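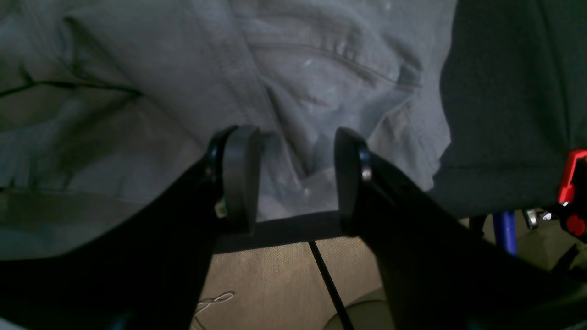

4 min read

My sister calls this page my laundry diary, and she isn't far wrong, but so many of you wrote in after the October piece on drying racks to ask about the Plokatine folding service that I gave in and tried it. These are my notes, along with the tips I picked up on the way, most of which will do you good even if you fold everything by hand at the kitchen counter like I have for most of my life.

Plokatine is a two-armed folder that comes to you on a monthly plan from a small firm in Drostport. They bring the arms and the table and get everything lined up, and after that you feed it clean, dry clothes and let it get on with things. Vlastimil Kadlec did our setup on a Friday and was very patient with me, even when I asked the same thing twice (I had my good glasses upstairs).

The first tip is the one I'd put on the fridge. Sort before you start, and sort by kind of cloth before you think about color. T-shirts with T-shirts, work pants with work pants. The arms pinch cloth between two fingers, and a heavy seam wants a different grip setting from thin cotton. If you mix them you'll spend your evening going back and forth on the settings page, and I did exactly that the first week.

Shake each thing out once, hard, by the hem. My mother did this on the back step and I thought it was for show! It takes out most of the little creases, and it also gets rid of the lint that otherwise ends up all over your dark things. Turn sleeves right side out while you're at it, and empty the pockets. A tissue in a pocket is bad enough in the wash, but a stiff wad of anything will make a fold sit up like a tent. 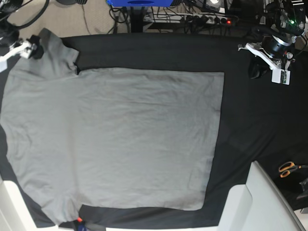
Give yourself more table than you think you need. A shirt with its sleeves out is a wide thing, and if a cuff hangs over the edge the weight of it will slowly drag the rest along. I lay a plain cloth on top of any slick table, tucked tight at the corners, and it stops the shirt from sliding around while you square it up. Pick a color that's nothing like your laundry. I tried a pale sheet under pale shirts and the folder couldn't find the collar, and to be fair neither could I.

Smooth from the middle outward with the flat of your hand, never from one side to the other, or you'll just push a wrinkle across and meet it at the far seam. Bring in one sleeve and its side, then the other, then fold up from the hem. That's the pattern the Plokatine is set for when it arrives, and you can ask for a different one. I have the square store fold saved for T-shirts and a longer one for the drawer in the guest room, which is a silly shallow drawer that sticks.

Now for the money, and I know it's what some of you scrolled down for. The plan I had was $50 a week, two weeks at the least, and setup was part of it. For one person with a small hamper I can't see it. For a house full of kids, or for somebody like my friend Sherif Zaki, who rents out rooms over in Drekgate and is forever folding towels, I can see it very well. It isn't quick – I could beat it on any single shirt – but I was making soup at the time, and the soup came out nicely.

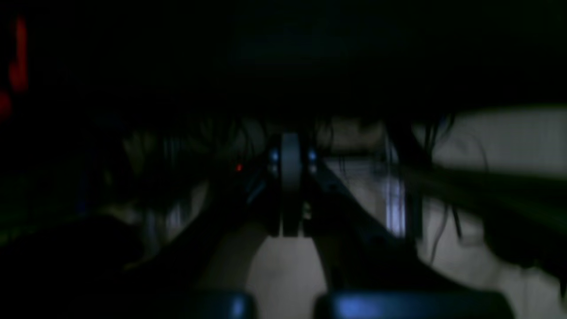 Keep an eye on fringe, drawstrings and long loose threads. Tie drawstrings in a soft bow before they go near the table, and snip a loose thread close with small scissors (please don't pull it, you'll pucker the seam). Scarves and anything with tassels I still do by hand, rolled, the way the old Stępień laundry manual shows it. I've had that book so long the cover is mostly tape.

Wipe the finger pads with a barely damp cloth at the end of each session and let them dry before you start again. Fabric softener leaves a film on everything it touches, and I've cut mine down by half. The towels are better for it too, with a bit of grab to them again.

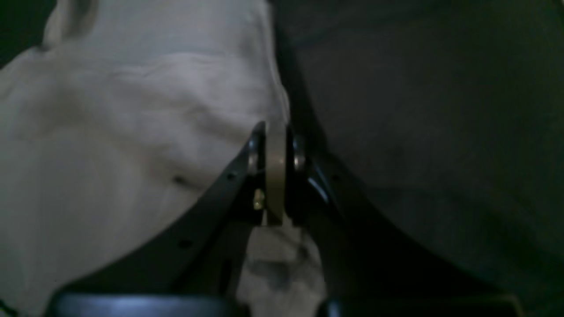 Can I put lights and darks on the table together?
Once they're washed and dry, they can share the table with no trouble. Keep them in separate piles if you can, for the lint, and hold back brand-new dark jeans until they've been through the wash a few times, as the dye can rub off on white cotton even when both are dry.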